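How to Practice a Forward Roll at Home (Without Dreading the Floor)

Rolling was the thing I loved least when I started training and the thing I love most now. I teach the beginner class at the Wolldale dojo, and every February a fresh group comes in, sees people tumbling across the mat, and turns a bit pale. If that's you, welcome! You can learn this, and you can do a lot of the work at home in a small space.

What follows is the shoulder roll we use in our school (some people call it a forward breakfall). It travels diagonally across your back, from one shoulder to the opposite hip. Your head and neck should never touch the ground. If you have a neck, shoulder or back injury, talk to your doctor and your teacher before you try any of it.

What you need

A mat, or thick carpet with a folded blanket on top. Clear floor as long as you are tall, plus a good big step at each end. Loose clothes with nothing in the pockets. Take off watches and earrings, and tie long hair low or to the side so the knot isn't under your skull.

Step 1: Rock

Sit down, cross your ankles, tuck your chin and round your back. Rock backward until your shoulder blades touch, then rock up again. Do it slowly. You want your spine to meet the floor a little at a time, with no flat slap in the middle. If you hear a thump, you've straightened out somewhere, usually in the lower back. Keep going until it's quiet.

Step 2: Rock on the diagonal

Same thing, but now lean so that you roll from your left hip to your right shoulder and back. Turn your head and look toward your left knee. Then switch sides. One side will feel lovely and the other will feel like somebody else's body, and that's fine. Give the bad side extra turns.

Step 3: Roll from kneeling

Kneel on your left knee with your right foot forward. Put your left hand on the floor for support. Now reach your right arm through the gap between your left hand and your right foot, little finger edge down, palm facing away from you. Look back over your left shoulder, tuck your chin, and push gently with your feet. Your weight goes along the outside of the arm, over the back of the shoulder, across to the left hip, and you end up sitting or on one knee.

My own teacher, Clodagh Dolan, used to have us do this step so slowly that it took a full breath out from start to finish. I thought it was torture. I now make everyone do it.

Step 4: Roll from standing

Only go here once kneeling rolls are smooth on both sides. Step forward with your right foot, bend your knees deeply, and get as low as you can before you tip. The lower you start, the softer it is. Let the speed of the roll bring you up onto your feet, and finish looking in the direction you were going.

When it goes wrong

Your shoulder hits hard: your arm has collapsed. Keep it curved, as if you're hugging a beach ball.

You roll off to one side: you're probably tucking over the point of the shoulder. Turn your head further away and aim for the opposite hip.

You get dizzy: stop, sit, look at something still. Four rolls a side is plenty for a first try, and I mean it.

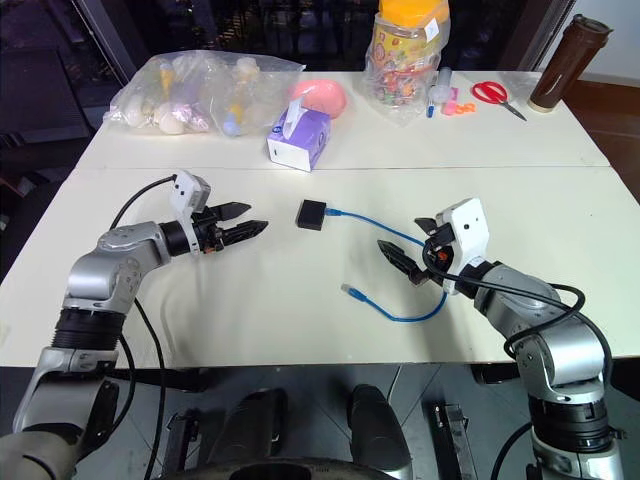 Two arms, one tabletop.

Getting it into your week

Short and often wins here. Rocia is what half the class calls my training partner Rocío Montoya, and she did her first month of rolls on a rug beside her bed at six in the morning. She rolls like water now! Do the rocking drills as a warm-up even after you can roll from standing. I still do.

When you're ready for a harder surface, try short grass before a wooden floor, and check it for stones first. After that come back rolls, which use the same diagonal in reverse, and I'll put those on their own page.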